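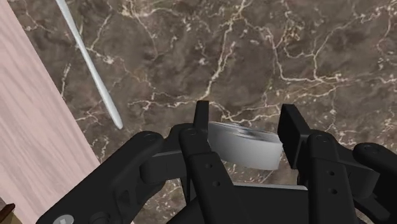 Lenadmont, 8/20/18

How to Make a Beeswax and Cotton Bowl Cover

These covers go over a mixing bowl or half a melon in place of plastic wrap. One yard of cotton makes several, depending on the size of your bowls. I teach this at the Prilley craft table and the steps below are the same ones I hand out there, with a few fixes from people who have made them at home.

What you need

Cotton fabric, tightly woven. Quilting cotton is good. Old bed sheets work if they are not worn thin.
Beeswax pellets, or a block and a cheap grater
Pine resin, powdered
Jojoba oil
Parchment paper
A baking sheet that lies flat
A paintbrush, two inches wide, natural bristle
Pinking shears
A clothesline or drying rack
A glass jar and a small saucepan

The brush and the jar will not come clean, so don't use good ones. The same goes for the grater. I keep all of mine in a shoebox marked WAX.

Wash the fabric first

Wash and dry the cotton on hot with no fabric softener. Softener leaves a coating and the wax goes on in patches. Iron out the creases. If you skip the washing, the cover may shrink later and you will have a stiff square that no longer reaches the rim.

Cut to size

Set the bowl upside down on the fabric and trace it. Draw a second line two inches outside the first and cut on the second line with the pinking shears. For square covers, measure across the bowl and add four inches. Don't hem. The wax holds the edge, and a hem makes a ridge that won't seal.

Mark the back of each piece with the bowl it belongs to, in pencil, near the edge. Marker bleeds when the wax gets hot.

Melt the wax mixture

For three medium covers I use 58 grams of beeswax, 12 grams of resin and one tablespoon of oil. Put the resin and oil in the jar first and stand the jar in the saucepan with a few inches of simmering water. Resin is slow. Stir it with a wooden skewer until there are no lumps at the bottom, then add the beeswax and stir again until clear.

Keep the water at a simmer and don't leave the stove. Wax should never be melted in a pan directly over the burner. If the water gets low, add hot water, not cold, or the jar can crack.

Oddur Egilsson asked if the resin can be left out. It can, but the cover will be less tacky and you will need a rubber band to keep it on the bowl.

Coat the fabric

Heat the oven to 200 degrees F. Line the baking sheet with parchment and let the paper hang over the sides. Lay one piece of fabric on it and brush the mixture on thinly from the middle outward. It will start to harden right away and look streaky. Leave it.

Put the sheet in the oven for four minutes. Take it out and brush again while everything is liquid, pushing the wax toward any dry spots. Dry spots look lighter than the rest. If the wax is pooling, lay a second piece of fabric on top to soak up the extra, and that becomes your next cover.

Some ovens won't hold a temperature that low. I have used 240 without trouble, but check after two minutes. Turn the kitchen fan on either way.

Hang to dry

Pick the piece up by two corners with tongs and wave it for a few seconds until it stiffens. Clip it to the line. It will be set in a couple of minutes but stays sticky for a day or so. Put newspaper on the floor under the line.

Shape the cover

Once it is cool, lay it over the bowl and press down around the rim with both hands. The warmth of your palms softens the wax and it takes the shape. A new cover needs more pressing than one that has been used a few times.

Care

Wash in cool water with a little dish soap and hang up. No dishwasher, no microwave, no hot water. Don't use the covers on raw meat or fish.

When a cover stops sticking, put it back on the parchment and into the oven for three minutes. If that doesn't help, brush on a little fresh mixture. Brynhildur Hafstein has redone hers twice and they are still in use.

Common problems

Flaking: too much wax or not enough oil. Reheat it with a plain piece of cotton on top.
Too sticky: too much resin. Reheat and brush on plain beeswax.
Yellow tint on white fabric: normal. Pick a print if it bothers you.
Wax on the counter: let it harden, scrape with an old plastic card, then wipe with a little cooking oil.

Leftover mixture can stay in the jar with the lid on. Set it back in the saucepan next time and melt it again.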